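About Plullala
Posted November 2022 by Bianca Preda

Plullala records hand-guided demonstrations of household tasks and prepares them for teams that train robot arms. We work from two rooms in Mundport and a smaller store in Corstead.
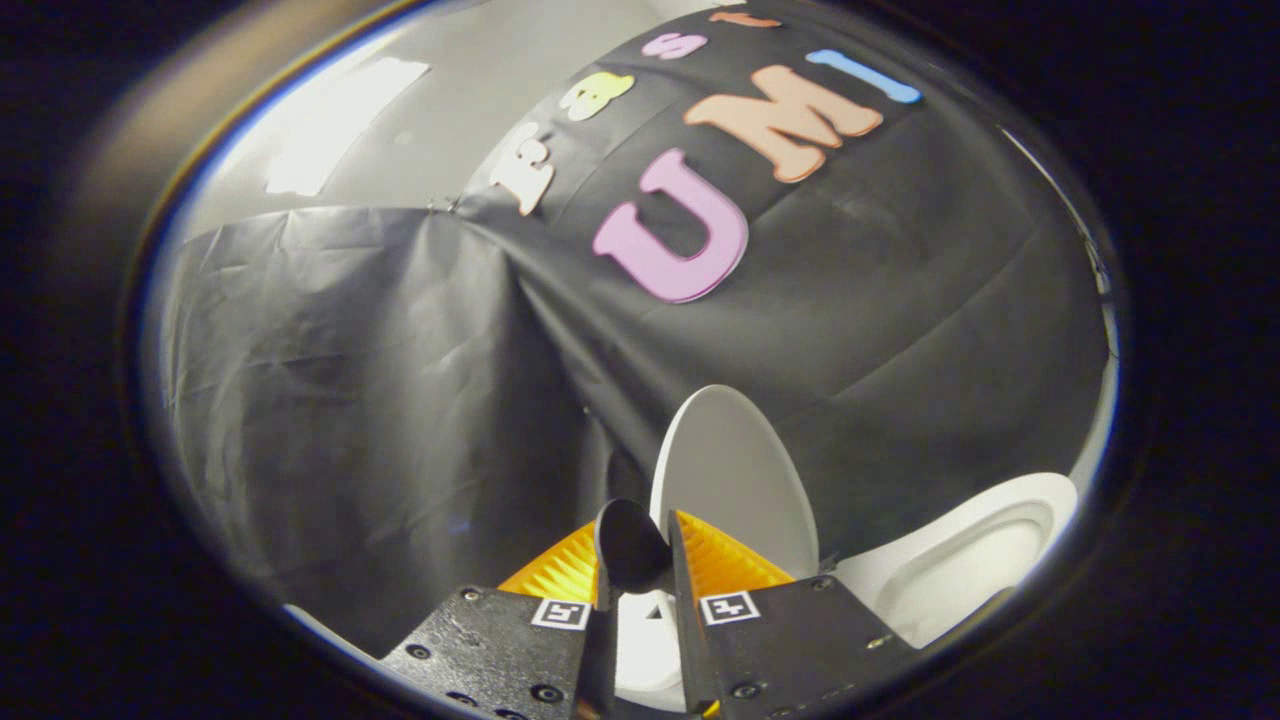 Ovidiu Barbu wrote to ask why we bother with a hand-held gripper when a remote-controlled arm would give cleaner joint data, and whether the people holding it move in ways an arm can't copy. They sometimes do. A wrist turns faster than most arm joints are rated for, and a person will reach around a bowl without noticing the elbow has gone somewhere a robot's elbow would not fit. We check every path against the limits of the target arm and drop the ones that fail. Remote control avoids the problem, but it is slow, and operators get tired and start to hesitate. Those hesitations end up in the training data.

What we record

Most of our current work is tableware: spoons, plates and bowls, picked up, moved and set down. The operator holds the gripper, closes the fingers on the spoon and carries out the task at a normal pace. Square markers on the fingers let the software work out how far the gripper is open. Each demonstration is stored as video, gripper pose and finger opening on a single clock.

The tableware set stands at 957 accepted demonstrations over 14 tasks. Lucian Radu maintains the task sheets, which give the starting layout, the end condition and the permitted variations. A run that ends outside the end condition is marked as failed and kept in a separate folder – some clients ask for those.

Remote sessions

For tasks that need contact force, such as wiping or pressing a lid closed, we still use remote control. The operator moves a small leader arm and a second arm follows. Sessions run up to 93 minutes with breaks, and the operator may stop at any time. Siu-fong Shih runs these and also handles calibration, which is repeated whenever a finger pad is changed.

Sandu

Sandu is our review program. It plays back a demonstration beside the recorded path, flags gaps in tracking and lets a reviewer trim the start and end. It does not correct the path. Sosina Kassa wrote the first version and looks after the export formats, now 11 in all, two of which we would like to retire.

Working with us

Send a short description of the task, the arm and gripper you plan to use, and the objects involved. If the objects are unusual, we will ask you to ship two of each. Pilot recordings are done at the Mundport centre. Clients are welcome to attend and to try the gripper themselves.

Contact: Plullala, Mundport | © Plullala 2022 | Back to top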